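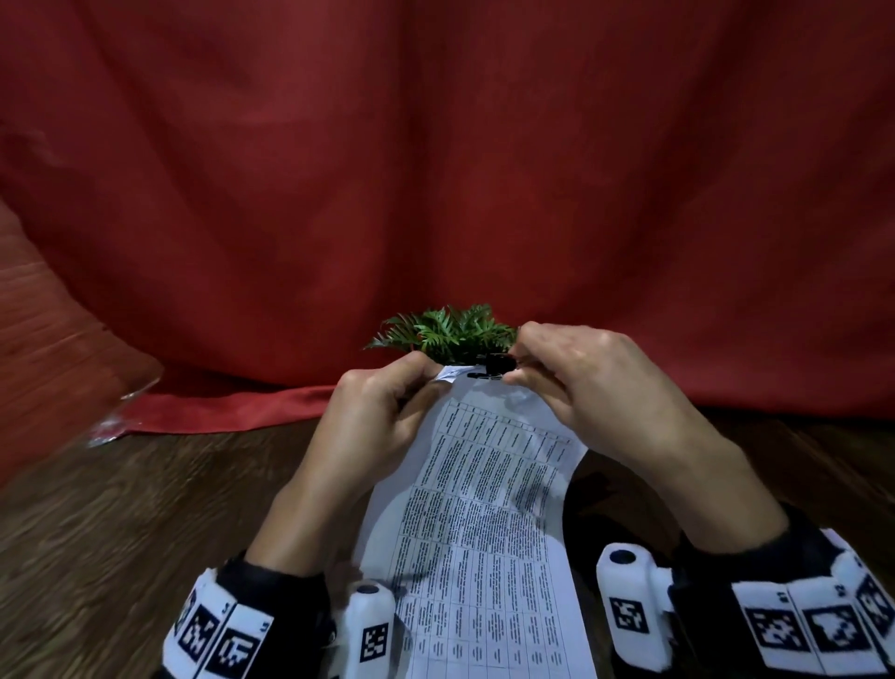

Section 5. Fitting the wrist units and recording a first take

Before you start this section, both Drendlow wrist units should be assembled, charged, and paired with the recorder (Section 4). The head camera should be mounted and its focus locked. If the focus ring has been bumped, go back and repeat the focus check first.

5.1 Prepare the work area

1. Clear a patch of floor or bench you can reach across without leaning. A wood floor is fine. Glossy tile is not.
2. Hang a plain cloth behind the area. Any single color will do, as long as it is not black or white. Let the bottom of the cloth run out onto the floor so there is no hard edge behind your hands.
3. Switch off any lamp that sits lower than your shoulders.
4. Put the objects for the take within reach. For a first take, use a sheet of printed paper and one small item with an irregular outline, such as a plastic or live plant.

Note: Loose plastic wrap and foil throw bright spots that can be read as marker corners. Move them well to the side.

5.2 Put on the wrist units

The left and right units are not interchangeable. Check the small digits printed next to the markers against the list taped inside the case lid. If the digits are worn off, reprint the sheet from the Canerel folder on the workshop drive.

1. Put on a long-sleeved top with snug cuffs. Black works best. Push the cuffs back so your hands and the lower part of the wrist are bare.
2. Slide the left unit on over the sleeve with the round housing facing up.
3. Tighten the strap until the unit stays put when you turn your palm up and down. You should still be able to fit one finger under it.
4. Repeat for the right unit. The band goes on last, flat against the sleeve, with its markers facing the head camera.
5. Make a fist, then spread your fingers. If a unit rides up toward the hand, loosen it, move it back, and tighten again.

CAUTION: Do not wear the units longer than 88 minutes without a break. The straps are stiff, and you may not notice pinching until you take them off.

CAUTION: The housing edges are printed parts. Sand off any burrs before use, and throw out a housing that has cracked.

5.3 Check marker tracking

1. Put on the head camera and open Canerel on the recorder.
2. Choose Live View, then Markers. Hold both hands in front of you at working height.
3. Each marker facing the camera should get a green outline. A yellow outline means the marker is found but its angle is poor. No outline means it is not found.
4. Turn both wrists slowly inward and outward. At least one marker per wrist should stay outlined through the whole turn.
5. If outlines flicker, raise the room light before you change any settings. If that does not help, set exposure to 435 and try again.

Error 2151 means both units are reporting the same side. Take them off, swap the side switch on the one that is wrong, and restart Live View. You don't need to pair them again.

5.4 Record the take

1. Press and hold the record button until you hear the tone. Keep your hands still, palms down, until the second tone.
2. Pick up the sheet by its top edge, one hand on each side.
3. Bring it up to the plant and attach it with a small clip. The paper will curve and fold while you do this - that is fine, do not smooth it out between moves.
4. Unclip the sheet and lay it back down.
5. Return your hands to palms down and press the button again to stop.

Work at a normal speed. If you drop something, pick it up and carry on, then mark the take as "drop" when Canerel asks for a label.

Note: Thin sheets can cover the wrist markers when you pull them toward you. Hold the paper by the edge and keep the slack below your wrists as far as the task allows.

5.5 Save and check

1. Keep the recorder on until the light goes steady.
2. Play the take back at half speed. Check that the outlines follow both wrists when the hands come together.
3. Gaps of up to 2 seconds can be filled in Canerel. For anything longer, delete the take and record it again.
4. Copy good takes to the Condori folder and clear the card.

Spare straps and buckles are in the Grollmont bin under the print bench. If you use the last pair, write it on the bin lid. Go on to Section 6 to match takes to the arm.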